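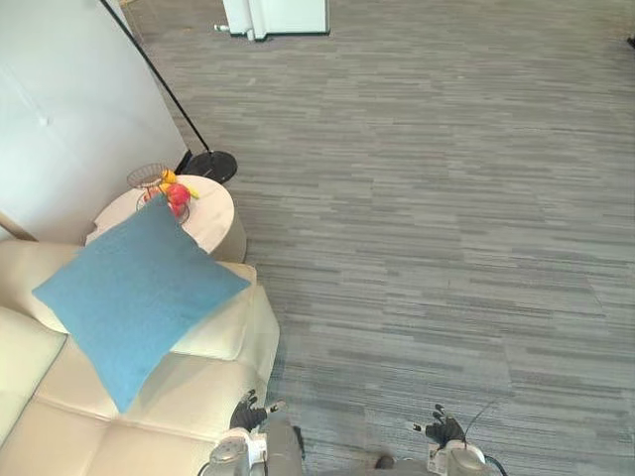 Progress report to the Hallura Fund
Missing persons records, Endon district
Jan 23, 2018

We have had a very good start to the year! The team has now taken statements from 127 families who lost someone during the fighting in Endon, and 37 of those came in since our last report. Word is clearly spreading in the hill villages - people are walking down to find us now, where before we had to go looking for them.

Glenys Vaughan has finished matching the old parish burial books against our list. She found 19 names that appear in both, which is far more than any of us hoped for. Those families have all been visited, and Dindo Lagman is passing the files to the district prosecutor with their consent.

The scanning is going well too. We have 564 pages from the Flosmont militia hearings saved and indexed, and the handwriting gets easier the longer you stare at it (Kenneth Cruzado can read the clerk's shorthand now, bless him).

Two things are behind. The road to the upper valley is still closed, so the visits there wait, and we have no second interpreter yet. Travel money is underspent as a result and we would like to carry it over.

Ishbel Innes will send the accounts separately.

Bienvenido Dimaculangan
Project lead

Comments

R. Ndung'u: Wonderful news about the burial books. Are copies going to the families?

Glenys V.: Yes, each family gets its own page.

Teo: My aunt gave her statement this month. They were very kind to her.

Related
Training village interviewers in Endon
What the Flosmont hearings left out
How to report a missing relative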